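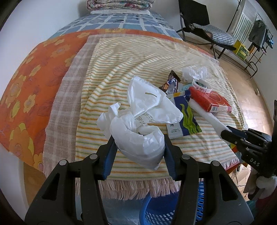 About us

Eltow is a small shop in Rudham that tries out grippers, arms, cameras and controllers, and writes down what we find. People send us hardware, or we buy it, and we put it to work on ordinary household stuff: bags, blankets, towels, tape, snack wrappers, tissues. If you've ever watched a gripper that does beautifully with a wooden block go to pieces over a plastic bag, you already know why we love this job!

How we got going

Patricio Herrera and Régis Sabatier met while working on packing lines at Brulolden, where every part that came down the belt was the same shape as the one before it. Both of them had started to wonder about the things that don't have a shape. Patricio brought home a pair of second-hand fingers and spent most of a winter picking up his own socks with them. Régis built the first logging box on his kitchen table, and it still runs (the lid is held on with a rubber band, and we've stopped promising to fix it).

They rented the ground floor on Alarcón Street a year later. There are 3 test rooms now, plus a workshop where the soldering happens and where you will find most of us around lunchtime.

What we do all day

A lot of our work is done by hand, and we mean that literally. Before a gripper goes on an arm, one of us holds it and works with it, one in each hand if the job calls for two. You learn so much that way. You feel when the fingers start to twist, you notice that you keep turning your wrist to make up for a jaw that opens too narrow, and you find out very quickly whether the pads slide on thin plastic. After a morning of that, we have a pretty good idea which settings are worth trying on the arm.

Then comes the slow part. A standard comparison at Eltow is 40 objects, and each gripper gets the same objects in the same rooms. We do it on beds, tables, shelves and floors, with clutter left in, and the person running the trial doesn't get to tidy up first. A full round comes to 800 grasps per gripper. We log every one, including the embarrassing ones.

Finger pads get more of our attention than anything else, and we could talk about them all day. Soft pads are kind to tissue and foam but wear down at the corners. Harder ones last, but they're fussy about where they touch. We've cut our own from yoga mats, bath mats and one very expensive sheet of silicone that was worse than the yoga mat. Our drawer of pads is close to full and we're rather proud of it.

Cameras come next. We like to mount them low and close to the fingers and see what gets lost once the gripper has something in it. A big floppy object can hide the next thing you want to pick up, so we try several lens heights and angles before we settle on one. For controllers, we mostly compare delay and grip force, and whether a person can get comfortable with the thing inside an hour.

Things we've changed our minds about

We used to think grip force was the number that mattered. These days we look first at how the fingers close, and whether both tips arrive together. We also used to test with brand new bags, neatly folded. Used ones are much harder, with their twists and stray handles, so we save ours from the grocery run and so do the neighbors.

Régis was against two-handed trials for a long time and is now the one who books the room for them.

Who we work with

Mostly small teams: people building their first gripper, university labs, a couple of companies that make home helpers for older adults. We don't sell hardware and we don't take a cut from anyone who does. You get the full log, the video, and a write-up in plain words, with the misses listed ahead of the hits. If we think your gripper needs another month of work before testing, we'll say so on the phone and save you the fee.

Visiting

We're open to visitors on Friday afternoons. Bring an object you think can't be picked up, 300 grams or under, and nothing that leaks. Patricio will want to try it himself before anyone else gets a turn. Ring the side bell, the front one goes to the dentist upstairs.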